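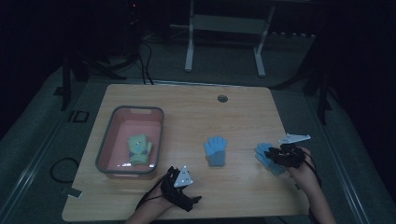 Orkbridge étend au tri de gants sa collecte de démonstrations manuelles

Mai – Par Bergþóra Dalsgaard, service de presse

Imprimer | Envoyer par e-mail

Orkbridge annonce l'ouverture d'une nouvelle série d'enregistrements dans le cadre du projet Tarnivon, consacré à l'apprentissage de la manipulation bimanuelle d'objets souples. La série porte sur des gants de couleurs différentes, à saisir sur une table et à répartir selon leur teinte à l'aide d'un bac.

L'opérateur porte à chaque main un dispositif articulé noir, relié par câble et surmonté d'une plaque blanche triangulaire à repères sombres. Les mouvements des doigts et la pose de chaque main sont enregistrés avec l'image, puis rapportés à un repère commun.

Le plan de collecte prévoit 400 démonstrations, réparties entre 5 opérateurs et 19 dispositions de départ. Les essais comportant une perte de suivi sont écartés du jeu d'apprentissage et archivés séparément.

« Un gant posé à plat n'offre pas de prise évidente. Le modèle doit disposer de plusieurs manières de le saisir », précise Akihiko Onishi, responsable technique de Tarnivon.

L'annotation est confiée à Sematix. Les données seront livrées en trois lots, le premier étant réservé à la validation du format.

Contact presse : Bergþóra Dalsgaard, Orkbridge

Imprimer | Envoyer par e-mail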